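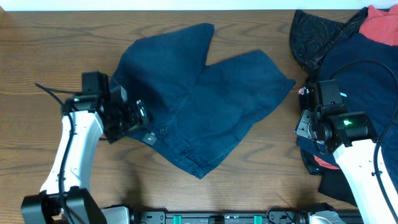

How should denim be folded before it goes into a donation crate?

Lay the garment flat on a table with the waistband towards you, fasten the button, and smooth the pockets from the waist outwards. Place one leg over the other so that the hems line up, tuck in the point at the seat seam, then fold from the hem to the waistband. Long jeans take two further folds, shorts take one.

The revised folding notes for the Brivcombe clothing store apply from February 19, 2019. The main change is the crate limit, which is now 25 folded pairs of jeans or 70 T-shirts. Denim is heavy, and crates filled to the top last winter were over the 20 kg lifting limit. Please do not mix the two in one crate.

Stack denim with the waistbands facing alternate ways. The waistband is the thickest part, and a stack with all of them on one side leans and slides when the crate is moved. Size labels go on the outside of the top fold, on the right. Garments with a broken zip or a missing button go to Aldo Ferri at the mending table and are not folded first.

The last delivery to the Vollano shop was 106 crates, several of them unlabelled. Rosalba Galli has put new label sheets in the drawer under the scales. Write the size range and the garment type only.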